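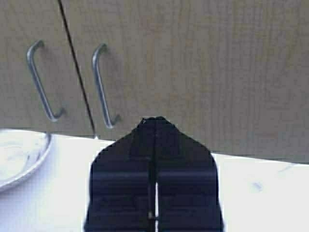 Home | Club Guide | Kitchen Task | Contact

4. Cupboard door run, set-up

1. Jellura on, arm second. Wait for the beep.
2. Load the Kidis profile. Not the old June one, it overshoots.
3. Close the fingers all the way before you jog anywhere near the doors.
4. Bring the tips in low, by the bottom of the right-hand handle. Creep speed, 3 on the dial.
5. Check the wrist view. Both D handles should show. If only one does, back off and re-aim.
6. Open fingers, go in, stop. Then hit record.

Note: view sits on a tilt. Dont straighten it in software, Parvathi's grip numbers were taken that way.

Note: plate stays on the left of the counter. It's part of the task.

CAUTION: never jog down with the tips over the counter. Raise first, then move accross.

CAUTION: hand on the stop button whenever somone is reaching in.

Error 463 = finger motor stalled. Power off, count to six, start over from step 1. Still there, tell Tadeo.

Related
- Section 3: Mounting the wrist camera
- Section 5: Drawer run
- Pindora scoring sheet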